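The Quiet Business of Stopping a Floor From Squeaking

A floor squeak is a friction event. Two surfaces that were meant to be clamped together have separated by a small distance, and load from a footstep closes the gap. As the surfaces slide, they stick and release many times a second, and the structure around them acts as a soundboard. The noise is out of proportion to the movement. A gap the thickness of a business card is enough to wake someone in the next room.

Bedrooms produce most of the complaints received by Halliday, a four-person floor repair firm that works mainly on houses built between the wars. The floors in those bedrooms are no worse than the floors downstairs. They are walked on at night, when the background noise is low, and the bed legs apply a steady load that bends the boards on one side of a joist and lifts them on the other.

The first job is to find the source. Sound travels along a joist, so the place where a squeak is heard may be several feet from the place where it starts. The standard method takes two people. One walks the room in a grid, heel first, and the other listens from below or with a hand flat on the boards. A real fault can usually be felt as a tick under the palm. Each one is marked with tape, and the grid is walked a second time at right angles to the first.

Most marks fall into one of three groups. Board against nail is the most common in older houses. The wood has shrunk across its width, the nail no longer grips, and the board rides up and down the shank. Board against board is next, and tends to come and go with the seasons. The last group is subfloor against joist, where the panel was never pulled down tight or the joist has dried away from it.

Seasonal movement explains a good deal. Wood gains and loses moisture with the air around it and changes size across the grain as it does so. A house that is silent in summer may start to talk in November, once the heating has been on for a few weeks. Halliday will not fix a floor on the first visit if the moisture readings differ by more than a set margin from one side of the room to the other. The crew comes back when the readings have settled. 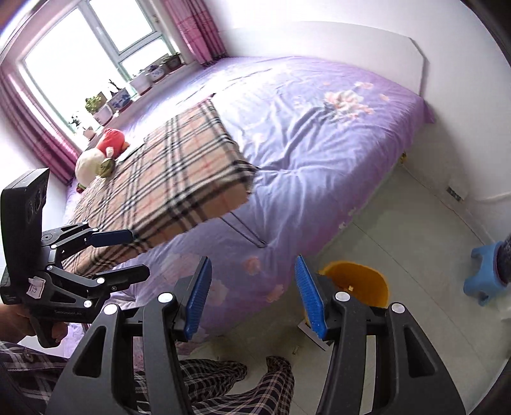
Nyokabi Swai disagrees with the waiting. A loose subfloor is loose at any moisture content, she argues, and a screw driven into the joist today will hold the panel in any season. In her view only board-to-board noise justifies a delay, and customers who are told to wait often go and buy a can of lubricant, which then soaks into the joints and makes any later glue repair harder.

The firm's position is that both can be true. Screws can go in early where the fault is clearly below the finished floor. Where it is in the finished floor itself, the timing matters more.

Fixing from below is preferred wherever there is access. A thin shim, coated with glue and slid into the gap between joist and subfloor, stops the movement without putting a hole in anything visible. The shim must be pushed in by hand. If it is hammered, it lifts the panel and opens a new gap at the next joist. For long gaps, a bead of construction adhesive along both sides of the joist does the same work, provided the floor stays unloaded while it cures.

From above, the usual choice is a breakaway screw. The threads pull the board down, and the head snaps off below the surface when the driver is rocked sideways. Halliday has used two makes, Clindberg and Pretar. The Clindberg screw snaps more cleanly in softwood. The Pretar has a coarser thread and is kept for joists that have already been nailed several times along the same line.

Powdered graphite and talc still have a place. Worked into the joint between two boards, they reduce friction enough to quiet it for a season or more. They do nothing for the gap.

Cost depends almost entirely on access. A bedroom over an unfinished basement can be done for $149, shims and glue included. A bedroom over a plaster ceiling, with wall-to-wall carpet that has to be lifted and stretched back, can reach $900. Most of the difference is labor on the carpet.

Follow-up is simple. The customer walks the same grid after 30 days and reports any mark that has come back. The usual result is one or two, most often beside the door, where traffic is heaviest and the joist ends are hardest to reach.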